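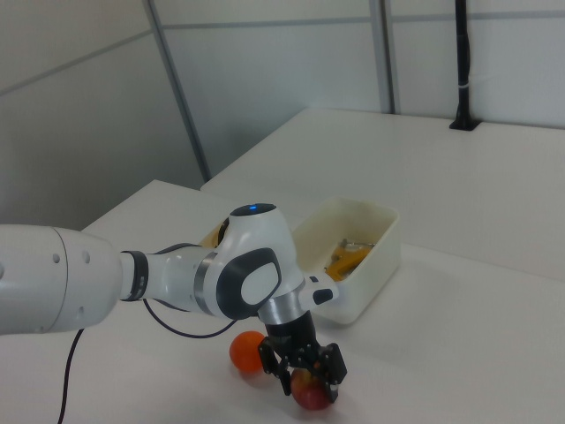 三月,下午四点多开始写,写到哪算哪

苹果醋第二批,酒精发酵算是收尾了,今天转醋酸。先把上次没写完的补上,不然下回翻本子的时候又得去问Nadine,而Nadine上次已经跟我说过一遍了,我当时点头点得特别认真,一个字没记。

果子还是从Jaber那边拿的,都是Futville果园去年秋天收的,在冷库里放了一个冬天。放久的苹果做醋我觉得挺合适,淀粉早就转成糖了,吃起来发面,没人爱啃,可是榨出来的汁甜得很,香气也往熟果子那边走,有点像蜂蜜。缺点是酸度掉了不少,汁喝起来有点平,还有就是果肉软,打碎以后像糊一样,榨的时候滤布堵得一塌糊涂!第一批用的果子脆,压一下汁就哗哗往外走,我以为这次也一样,结果压到一半滤布鼓起来,汁从旁边挤出来,台面上流了一片。Samer在旁边帮我扶着架子,袖子湿到胳膊肘,他倒是一句没抱怨,就问我能不能下次先把碎果子放一放再压。

这个建议我后来查了一下,还真有人这么做,打碎以后盖好在凉的地方搁几个钟头,让果胶酶自己先干点活,汁会清一点,也好压一点。颜色会深,因为多酚氧化得多。做醋的话颜色深我无所谓,做给别人看的瓶子可能要在意。下一批试,写在最后的单子里。

渣的事也记一笔。压完的果渣我称了一小袋留下来,244克,想做个渣醋对照,就是最省事的那种家常做法:果渣加糖水,盖布,每天搅。水加了大约600毫升,糖是Joelle随手舀的,没称。我知道,没称就不叫对照了,所以这罐标签上我写的是"玩的",不进表。不过说句公道话,这罐闻起来比正经那几罐都香,有点像苹果派馅儿,Joelle得意了一下午。

正经的是五罐,同一桶汁分的,标签照旧用胶带加油性笔,字写在罐身上不要写在盖上。上次写盖上,洗的时候盖子一换,哪罐是哪罐全靠猜,最后Widad凭鼻子排的顺序,我至今不确定她排对没有。

酵母这次用的是Givumau那款干酵母,就是蓝袋子,Yichen推荐的。接种之前按袋子上说的用温水活化,活化的水我摸着觉得"不烫"就倒进去了,被Yichen看见,他把温度计塞到我手里,什么也没说。好吧。重新来了一遍。以后温度计就挂在水槽边上的钩子上,不要再放抽屉里,放抽屉里等于没有。

发酵过程大致是这样的:头一天没动静,我来回看了好几趟,老觉得是酵母死了(每次都这样,每次都没死)。第二天早上来,气阀已经在冒泡,汁面上一层浅褐色的泡沫,屋里一股面包房味道。中间有一罐,三号,出过一点硫味,臭鸡蛋那种,很淡。Nadine说多半是氮源不够,酵母饿着了就会这样,苹果汁本来氮就低,放了一冬天的果子更别指望。她给三号补了一点营养盐,轻轻晃了晃,第二天味道就退下去很多。我没给其他几罐补,想看看不补会怎样。到今天为止,其他几罐也没臭,那三号为什么单独臭?同一桶汁,同一袋酵母。我怀疑分装的时候三号是最后倒的,桶底的沉淀进得多,可是沉淀多按理说养分应该更多才对呀。解释不通,先放着。

比重每天测一次,都在另一张表里,这里不抄了。只说一个教训:测之前一定要把二氧化碳赶掉。倒进量筒以后气泡挂在比重计上,会把它往上托,读数偏高,看起来像是糖还没吃完。我有两天就是这么被骗的,还以为发酵停了,差点又补酵母。Samer的办法是拿两个杯子来回倒,倒到不怎么冒泡再测,土是土,好使。

今天测下来几罐都不动了,连着看也不动,口感是干的,一点甜味没有,有点涩,像很寡淡的苹果酒。那就转。

转醋的步骤,按今天实际做的顺序写:

先虹吸,把上面清的部分吸到干净的广口罐里,酒泥留下。管子头离底高一点,宁可浪费一口。酒泥带过去太多的话后面会有一股不太干净的酵母味,第一批就有,Widad说像旧面团,我说像酱油,总之都不是夸奖。

然后加醋种。用的是第一批留的、没加热过的生醋,里面飘着一小片醋膜。醋种加进去以后整个酸度一下子拉低pH,杂菌不容易占便宜,所以这一步别抠,第一批我就是抠了,后来表面长了一层白的皱皮,我还高兴地跟大家宣布醋膜长出来了,Nadine凑过来看了一眼说这是产膜酵母。区别我现在会认了:醋膜一开始是半透明的,薄薄一层,光滑,后来变厚像果冻;产膜酵母是白的、干的、皱的,一碰就碎成小片。如果长的是毛茸茸的,发绿发黑,那是霉,整罐倒掉,不要舍不得,不要捞掉上面那层说下面还能用。

醋膜放不放得上去也试了。有人非说要让它浮在面上才行,我放了三回沉了三回,第三回还溅了我一脸。Widad说沉就沉吧,菌在液体里也有,过几天面上自己会长新的。那就沉着。

罐口盖布。这里要强调一下(写给下次的自己看):纱布不行!纱布的眼太大,果蝇能钻。上次屋里的果蝇多到Joelle在窗台上摆了一排加了洗洁精的醋杯子,效果倒是很好,就是看着恶心。这次用细织的棉布,叠一层就够了,橡皮筋箍两道。布要透气,醋酸菌得有氧,所以罐子也不能装满,装到肩膀往下,让液面尽量宽。同样多的酒,宽罐子就是比细高瓶子快,第一批里那个细高瓶拖到最后才酸,我还以为是它运气不好。

放的位置是里间的架子上,暖和一点,不见太阳。不要放在窗边,中午晒晚上凉,菌不喜欢。也不要跟酒精发酵那批放在一起,醋酸菌到处跑,我可不想下一批酒还没成酒就先酸了。虹吸管也分开,转醋用的那根我缠了红胶带,请各位手下留情,红胶带的就只碰醋。

滴定这块,单独说几句,Yichen问过我两次了。

pH计和总酸是两回事。Dallex那台pH计今天校了,两点校准,第一次死活校不上,探头拿出来一看,干了。上一个用的人(多半是我)没把保存液的小帽套回去。泡了一会儿缓过来了,读数稳定得慢一些,还能用,不过这支探头的寿命估计被我砍了一截。帽子套回去,里面要有保存液,别用纯水,这行字我打算抄一份贴在机器上。

pH只能看安不安全、菌舒不舒服,醋够不够酸还得滴。做法没变:取样5毫升,加蒸馏水稀释,酚酞两三滴,用标好的氢氧化钠滴到浅粉色,晃着不褪就算到了。麻烦在于果汁本身是黄褐色的,粉色出来的时候看着像橙色,每个人眼里的终点都不一样,Samer滴的总比我多那么一点点。稀释得狠一些会好看很多,底下再垫张白纸。实在拿不准就用pH计看着滴,到8.2左右停,没有颜色的争论,就是慢。今天只滴了转醋前的底数,用来以后减的,酒里本来就有苹果酸,不减的话会以为醋酸一开始就有那么多。

记录的时候把滴定前后的管读数都写下来,不要只写差值。上次有一行差值怎么看怎么怪,原始读数又没有,只能整行划掉,可惜了。

插一段品尝。下午茶的时候把第一批拿出来大家蘸面包喝水各种试,五个人,意见完全不统一,我如实记:

Widad:酸得直,后面有点木头味,拌沙拉可以,直接兑水喝不行。
Samer:好喝,还要。
Nadine:有一点指甲油的味道,在鼻子前面,散得快。她说是乙酸乙酯,酒精还没转完的时候容易有,放一放会下去。我闻了半天没闻出来,她一说我就只闻得到这个了,烦人。
Joelle:不如她那罐"玩的"。(那罐还没成醋呢!)
我自己:比刚装瓶的时候圆多了。刚装瓶那会儿冲得眼睛疼,放了一阵子,尖的那头钝下去了。所以下一批转好以后别急着分,先装满瓶、封严、放阴凉处养着。养的时候就要反过来了,瓶子尽量不留空气,有氧的话菌会接着吃,酒精吃完了它能吃醋酸,酸度反倒往下掉。

杀不杀菌又吵了一回。Nadine主张巴氏一下,瓶子里不再长膜,送人不会吓到人家。Samer说热过的没魂儿。我折中,一半一半,热过的在标签角上画个小太阳。加热的话用水浴慢慢上,别直接坐火上,锅也别用铝的,醋会咬。

对了,送人的那几瓶盖子换掉。金属盖里面那层涂层有一个已经起泡了,估计是被酸气顶的,再放就要锈。换塑料盖或者软木塞,Jaber那边好像有软木塞卖,下次拿果子的时候顺便问价。

还有一件事不放心:自制的醋酸度没测准之前,不要拿去做腌菜罐头。拌菜蘸饺子随便,长期存放的腌菜要靠酸度保安全,差一点都不好说。Joelle已经跟我要一瓶去腌萝卜了,我给她的是超市买的,她有点失望。

收尾:压榨架拆开洗过了,木条立着晾,别平着叠,平着叠中间会发霉。滤布先冷水冲再泡碱水,先用热水的话果胶糊在布上更难弄。地拖了两遍还是黏,走路吱吱响,明早谁先到谁再拖一遍(大概率是我)。果渣剩下的装桶了,Samer说拿回去喂鸡,他家的鸡吃苹果渣吃上瘾了。

下次要做的,想到什么写什么:

碎果先静置几个钟头再压,跟今天的出汁量比一比。
所有罐子一开始就补点氮,别等臭了再补。留一罐不补,看三号那个事到底怎么回事。
掺一部分酸一点的果子,平衡一下,问Futville还有没有晚收的青苹果,估计够呛了,这个季节。
"玩的"那罐每天要搅,浮在面上的渣干了就长霉,谁路过谁搅,搅完在胶带上画一道。
酚酞快见底了,要补。棉布再裁几块。
试一罐加旧梨的,Yichen冰箱里有一袋梨,他说随便拿。
醋种今天用掉一多半,剩下的那点别动,留着。真的别动,Samer。

后天我来看液面,碰罐子的时候轻一点,新膜刚长的时候一晃就沉,沉了又得重长。里间的门别关死,留条缝透气。

快七点了,指甲缝里全是苹果渣,手套放在哪儿来着,先去找手套。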